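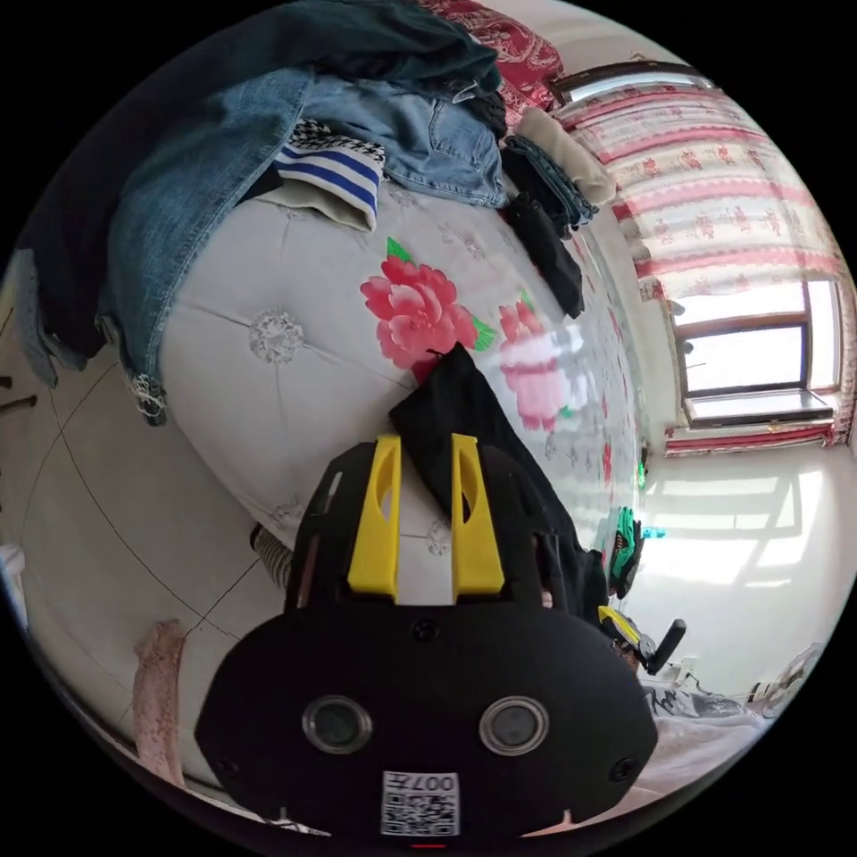

## 3.2 Gripper set-up and upkeep

The hand-held unit is the same one used for the folding and bed-clearing runs at the Banuncombe house. Two yellow fingers, slotted, on a black open bracket behind the front housing. Labelled 007A, with a printed code under the two round windows (Fig. 3). We log every fault against that label, so the label gets checked first. If it's scuffed, reprint it before the unit goes out.

**Figure 3.** Unit 007A at the bedside, fingers around a black cloth item. Clothing piled along the far edge of the bed.

*Fingers.* Swapped as a pair, never singly. We tried one old and one new in October and the closing point drifted to the left, which spoiled most of a morning's work on denim. Grip force is checked on the bench with a 460 g test weight wrapped in cotton. Weight slips, pair goes in the bin. Lint collects in the slots – a dry brush clears it, no solvent.

*Bracket.* Ribs on the sides are the weak spot. Look for whitening near the base, flex it gently by hand, listen. Two brackets cracked over the study, both after drops onto tile. The replacments came from Ikeck and needed light filing before the fingers would sit parallel.

*Housing.* Screws on the front are done up by hand until snug, then left alone. Gwilym Dafis stripped one early on with a powered driver and we lost the unit until Thursday. Windows wiped with a lens cloth before each run, and again after any work with fleecy fabric.

*Alignment.* Close the fingers on the Disidow gauge block, open, repeat 20 times. If the gap reading wanders, reseat the bracket and start over. Full check takes 9 minutes when nothing is wrong. We did 42 of these accross the study, mostly at the start of the day, a few mid-session when a grasp on thin cloth felt loose. Readings were kept on paper and typed up later, see Section 3.4 for the gaps in that record.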